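I put off sorting my small-parts drawer until May, and then one Thursday evening I tipped the whole thing out and made myself a cup of tea (a big one!). If you have a drawer like that, with fuses and hooks and bits of wire all in a tangle, these are the habits that stuck for me.

- **Use shallow, bright bins.** Dark ones swallow small screws, and you'll be feeling around in there forever.
- **Put a sheet of plain white paper in a metal tray** and do your fiddly work over it. My neighbor Radu Iordache taught me that one, bless him.
- **Twist spare wire into little loops** before you put it away.

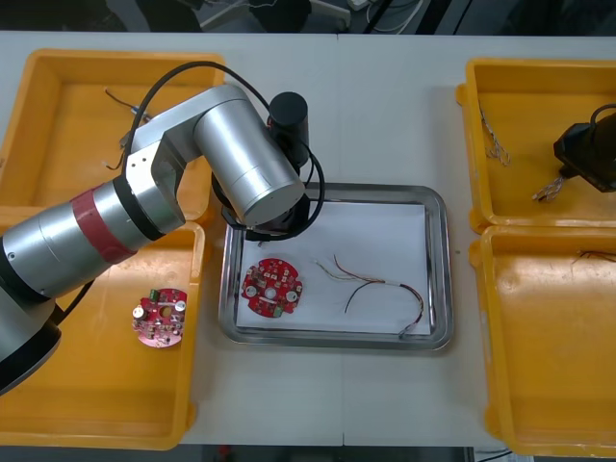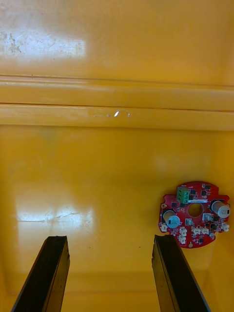
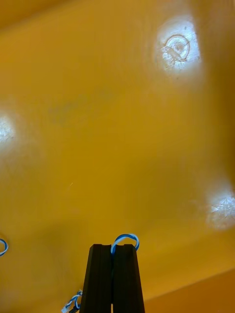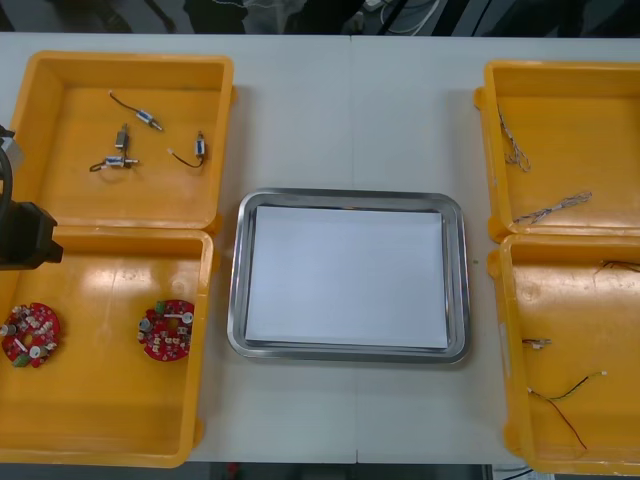 - **Wipe plastic bins with a soft cloth** and a drop of dish soap, never the scratchy side of the sponge.
- **Label the front, not the lid.** Lids wander off and end up on the wrong box, at least in my house they do, and then you're hunting for picture hooks in with the fuses.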